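Table basse Danov, plateau bois verni brillant : essai après dix mois

Publié le 17/08/2026 dans Mobilier, salon

Achetée en octobre chez un revendeur de fins de série, la Danov remplace une table en verre dont le piètement avait pris du jeu. Prix payé : 400 euros, livraison comprise, montage à la charge de l'acheteur. Le modèle est distribué par Tomaszewski, qui fournit aussi la notice et les pièces détachées (visserie, patins, platines).

Montage

Les pieds se fixent sur des platines déjà vissées sous le plateau. La clé fournie suffit, mais elle est courte et fatigue la main sur les deux derniers tours. J'ai repris le serrage à la clé à cliquet au bout d'une semaine, puis une seconde fois en hiver. Depuis, aucun mouvement perceptible. La notice demande de poser le plateau à l'envers sur une couverture ; il faut vraiment être deux pour le retourner, le poids se trouvant presque entièrement dans la partie haute.

Les patins d'origine sont en feutre mince. Sur carrelage, ils se tassent vite et le meuble se met à grincer quand on le pousse. Remplacés par des patins plus épais, vendus sous la référence 839 chez le même distributeur. Même pas de vis, pose sans reperçage.

Plateau et finition

La teinte est un brun orangé franc, plus chaud que sur le catalogue, où elle tirait vers le noyer. Le vernis est brillant. Le chant est arrondi, point appréciable dans un passage étroit : on s'y cogne le genou sans marque durable. La table est placée devant un canapé en cuir gris-vert foncé et le contraste fonctionne, même si une finition satinée aurait été plus facile à accorder avec le reste de la pièce.

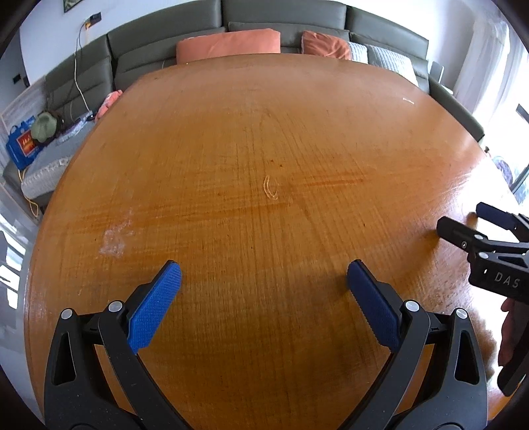

Le vernis est le point discutable du produit. Il résiste correctement aux liquides : café, vin rouge et eau savonneuse laissés une nuit n'ont laissé qu'une légère auréole. À l'abrasion, c'est plus faible. Le plateau montre aujourd'hui des traces d'usure nombreuses, qui se mêlent aux lignes du fil du bois et ressortent surtout en lumière rasante. Un objet dur glissé sur la surface laisse un trait fin. Les sets en liège limitent le problème — à condition de les dépoussiérer dessous.

Côté entretien, j'ai testé deux produits. Le polish Muvitow atténue les traits les plus superficiels pendant quelques semaines, puis ils reviennent ; il dépose en outre un film qui retient les empreintes. La cire Prulurberg n'a rien à faire sur ce type de vernis, elle poisse et il faut l'enlever à l'eau tiède savonneuse. Un chiffon microfibre à peine humide donne le meilleur résultat.

Usage courant

La surface utile est grande. On y mange, on y travaille, on y démonte du petit matériel sans devoir tout ranger avant. En contrepartie, il n'y a ni tiroir ni tablette inférieure, et les télécommandes restent donc sur le dessus. La version avec tablette coûte 82 euros de plus ; je la prendrais si c'était à refaire.

Relevé

Stabilité : bonne après resserrage.
Tenue aux liquides : bonne.
Tenue aux rayures : moyenne à faible.
Patins : à remplacer dès le montage.
Pièces détachées : disponibles, reçues en six jours.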